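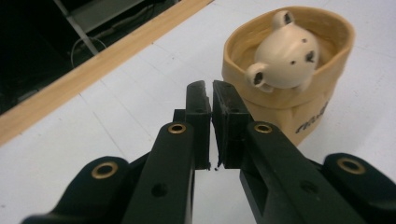 4. Open containers on shared work surfaces

4.1 Choice of container

The small open container is the oldest and cheapest means of keeping a table in order, and it received less attention in the earlier Furutus surveys than drawers, trays or lidded boxes. Respondents in Breltura and Gumton kept such containers on desks, sewing tables and kitchen worktops, and used them for objects that had no settled place elsewhere. Most were soft. A soft container has a rim that can be turned outwards, which lowers the wall and widens the mouth, but the opening that results is seldom regular. The tan basket in Figure 1 has an irregular oval opening of this sort, and the polar bear figurine within it stands clear of the rim at the head. Under the coding scheme set out in Section 3, an object in this position is recorded as contained and visible. It is distinguished from an object that is contained and hidden, and from one that merely rests against the outside of a container.

The distinction matters for what follows. Respondents who were asked to name the contents of their own containers did so readily where part of each object could be seen from a seated position. Where nothing showed above the rim, they tended to lift or tilt the container before answering. Several described this as looking for one thing and finding another. A respondent in Gumton kept buttons, a thimble and a child's toy animal in the same felt pot, and explained that the toy was left on top so that the family would know whose pot it was.

Rigid containers were treated differently. Glass jars and tin boxes were more often given to a single class of object, and their owners were less willing to add anything that did not belong to that class. Adomaitis, in the pilot report, proposed that the owner of a rigid container decides what it is for when it is bought, and the owner of a soft one decides when it is first filled. The present material is broadly in agreement with this view, although the number of tin boxes in the sample is too small to carry much weight.

4.2 Objects left on the surface

The full record covers 50 households and 175 named objects. Each object was entered at the start of a tidying session and again at its close, and the person tidying was asked to speak only if they wished to. Sessions were arranged by Eyerusalem Nigatu in Breltura and by Kiều Đinh in Gumton. No instruction was given as to which objects should be put away, or in what order.

Objects that remained on the surface at the close of a session fell into two groups. The first consisted of things in current use, such as a pen or a pair of glasses, which respondents did not regard as untidy. The second consisted of things that had been passed over. Members of the second group were commonly small, pale and of plain shape, and were often lying on a surface of similar colour. Respondents were sometimes surprised to have them pointed out.
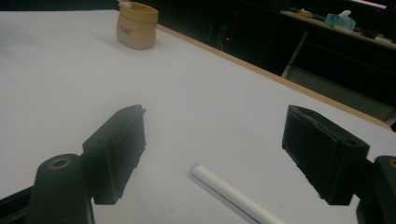 Vol. 5, No. 2 175

Figure 2. White tube on a white tabletop, with a small beige paper container farther back.

The arrangement in Figure 2 illustrates the conditions under which an object of the second group may occur. The tube and the tabletop are both white, and the tube is lying down. The container, being beige, is set apart from the surface by its colour as well as by its height. In the coding scheme the tube is entered as uncontained and low in contrast, and the container as standing and distinct. The strip of light wood beyond the tabletop is not coded, as edges and trims were left out of the record for all surfaces.

Shape has a further bearing on the matter. A cylinder that lies on its side may roll, and respondents with sloping or uneven tables reported that such objects were put away early or were stopped against something heavier. On level tables the same objects were left until late. We did not measure the slope of any table, and the point rests on the respondents' own accounts.

4.3 Distance between object and container

It was expected that an object lying close to an open container would be put into it sooner than one lying farther off. The record gives only partial support. In the kitchens, where worktops were narrow and containers stood at the back against the wall, distance made little difference to the order of tidying. On desks and sewing tables the expected pattern was clearer. Respondents working at a desk generally brought the container forward at the beginning of the session and returned it to its place at the end, so that the distance entered at the start was not the distance that applied while the work was being done.

Later sessions in Gumton therefore included a second entry for the position of the container once tidying had begun. This entry is missing for Breltura, where the sessions had been completed by the end of May, and the two sets should be compared with caution. Where a household had more than one open container, the entry refers to the one nearest to the seated person.

Crumbs, threads and other small debris were noted but were not entered as objects. Respondents differed in whether they regarded wiping the surface as part of tidying. Those who did so usually wiped last, and in doing so came upon pale objects they had earlier missed. These late finds are marked separately in the tables of Section 5 and have been left out of the calculation of order.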